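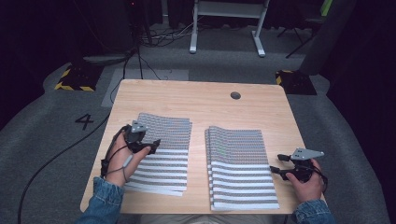
4.2 Access to rest facilities for mobile council staff

The second theme that came out of the survey concerns the places where mobile staff can sit down, eat and get warm during the working day. By mobile staff we mean those who begin and end the shift at a depot but spend the hours between in the street or in private homes: street cleaners, parking wardens, home carers, drivers of the school buses and the small team which inspects drains. In Ferkham these workers had the use of four district offices until the offices were merged in one building near the ring road. Stalleck kept its district offices open, but with shorter hours, and the doors are now locked at two in the afternoon.

The questionnaire was sent to 551 employees of the two councils, and 319 of them returned it in a usable form. The share of answers was higher in Stalleck, where the depot managers allowed the form to be filled in during the morning briefing. In Ferkham it was given out together with the pay slips in April, and we believe that a part of the home carers never received it, as many of them get their pay slip only by email. The results for this group should therefore be read with care.

Figure 3 gives the answers to the question "Where did you take your main break on your last full shift?". The most common answer in both towns was the vehicle. Among street cleaners, who mostly have no vehicle of their own, the most common answer was a bench or a bus shelter, followed by a café. Several respondents wrote in the margin that they buy a cup of tea only to be allowed to sit, and that this cost is not paid back. Home carers gave a different picture. Many of them said that they had taken no main break at all, and that they ate while walking or driving between two clients.

Figure 3. Place of main break on last full shift, by occupation and council. Respondents who worked less than five hours are left out.

We had expected that the distance to the nearest council building would explain most of the difference between the two towns. This was true only in part. In Stalleck a good number of workers were within ten minutes' walk of an open office and still did not use it. In the interviews they gave reasons which have little to do with distance. One street cleaner said that the reception staff had asked him to leave his boots outside. A parking warden told us that she did not feel welcome in "a room where everybody stops talking". Others simply did not know that they had the right to go in – the list of open buildings is kept on the staff intranet, and a street cleaner has no login.

Teresa Kinsella, who represented the outdoor staff in the talks with Ferkham council, described the change in similar words. In her opinion the merger was discussed for almost 2 years as a question of desks, and the people without a desk were not asked. The minutes which we could consult support this view. The needs of mobile staff appear in them once, under the heading of parking.

A possible answer is the agreement that Stalleck signed with Conneely, a local chain of bakeries, by which council workers in uniform may use the tables and the toilet without buying anything. The council pays a fixed sum per shop each month. Workers who had used the scheme spoke well of it, but it covers the centre of the town and hardly reaches the outer estates, where the home carers do most of their visits. It also says nothing about the evening, when the shops are closed.

We return to the cost of such agreements in section 5. Before that, it is necessary to look at how the breaks are recorded, for in both councils the rota system subtracts thirty minutes from every shift of six hours or more – whether the break was taken or not.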